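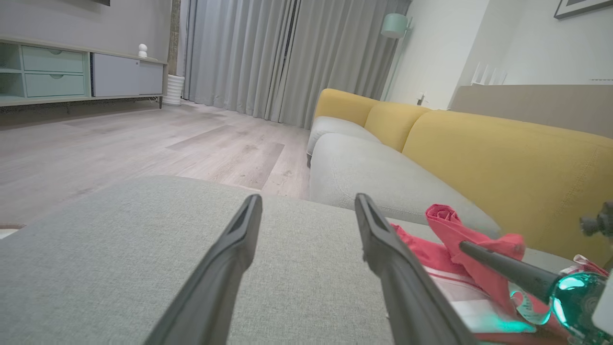
Glória Figueiredo

September, just gone ten at night

What a good day! I have to get it down before I fall asleep. The new grasp planner ran on both arms from lunch until Armindo switched the lights off, and I've come home with 1,731 planned grasps in the log and a very stiff neck.

Cloth is still the hard bit. The old planner wanted a tidy shape to aim at, and a crumpled bit of pinkish-red fabric on a pale grey sofa gives you nothing of the sort. The new one looks for a raised fold and scores it by how much room the fingers have either side (Athina's idea, scribbled on the back of a Dirnix delivery note, and I'm so glad I kept it). Seeing the top scores land on proper ridges, one after another, I did a little dance by the desk.

The cushions gave us grief, mind you. Big mustard ones, very cheerful, and the segmentation kept welding the nearest one to the wall panel behind it. I lost most of an hour to that before I found the depth filter was smoothing over the edge. Turned it down to 2 and the cushion came away clean. So simple!

Then the timing. Each wrist view was being stamped when it reached the planner, so the left arm was always planning on slightly stale news. Celeste moved the stamp back to the driver and 13 of our failing replays went green in one go. We made her run them twice.

Still to sort: the packet beside the cloth. The planner can't decide if it's part of the same heap, and I don't want a special rule for it. Fiachra thinks the colour weighting is too strong. I think it's the mask. We have a bet on, loser buys the pastries.

Must ask Aston about more disk space. Bed.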